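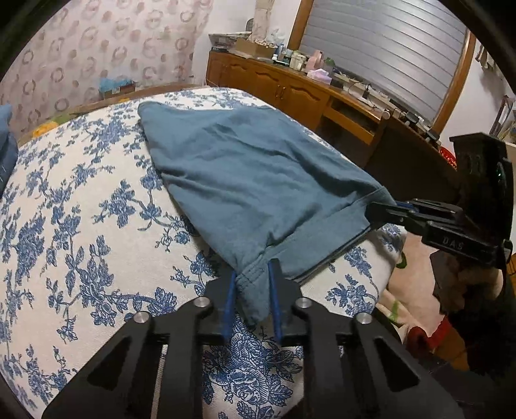
Home | Reading | Writing | Reviews | Contact

How to write a short review of a biography

07/01/2020
By Svitlana Palamarchuk

Quick one, because three people asked me the same thing in one week. You've read a biography, you want to put a review somewhere – library newsletter, a bookshop site, your own blog – and you have an evening. Fine. An evening is enough.

Before you read

Get a pencil and a pack of sticky tabs. Write the page number of anything that surprised you inside the back cover. Just the number and one word. "108 quarrel". "297 letter". Don't write full notes while reading, you'll stop reading.

Library copy? Use a bookmark-sized slip of paper instead.

Look at the back first

Sources, notes, acknowledgments. Five minutes. You want to know:

Did the author have the private papers or only newspapers?
Did the family help? Did they get a say in the text?
Who was interviewed, and how long after the events?

My practice book for this was Inna Nechyporuk's life of the publisher Eskildsen. She had his letters up to age 65 and almost nothing later. You can feel it. The last chapters go thin and she starts guessing ("he must have felt"). That went straight into my review and it was the most useful line in it.

Pick one question

Don't review the life. Review the book about the life. Big difference and most first drafts get it wrong – mine too. Half a page of "he was born in Nanmont, he moved, he married" and then no room left.

So choose a question. Is the author too fond of the subject? Does the childhood explain anything? Could somebody who never heard of this person follow it? One is plenty. Two if the book is very long.

Write it in this order

1. One sentence saying who the subject was. Plain facts, no adjectives.
2. One or two sentences on what kind of book it is. Full life, only the war years, a family portrait.
3. Your question and your answer, with a scene from the book to back it up. This is the biggest part.
4. A quote. Short, under 30 words. Check it against the page, then check it agian.
5. What doesn't work. There is always something. Missing index, too many cousins, blurry photo section.
6. Who should read it.

Opening line comes last. Write "OPENING" at the top and go back when the rest is done.

Words to take out

Magisterial. Definitive, unless you have read the other ones. Compelling. "A must read". Also "warts and all", please.

Calling the subject by first name – don't, unless the author does and you're quoting. Surname all the way, and if there are several in the same family use the full name each time it could be confusing.

Details at the bottom

Title, author, publisher, year, page count. Say if you got a free copy. I forgot this with a Dromard paperback and had to write to the editor in March asking them to add it, embarassing.

Then leave it overnight, read it out loud, cut the paragraph you like best if it's only about you. Send.

Recent posts

Reading two lives of the same person side by side
Footnotes or endnotes, a small complaint
Notes on the Droltasov diaries
Where to send a first review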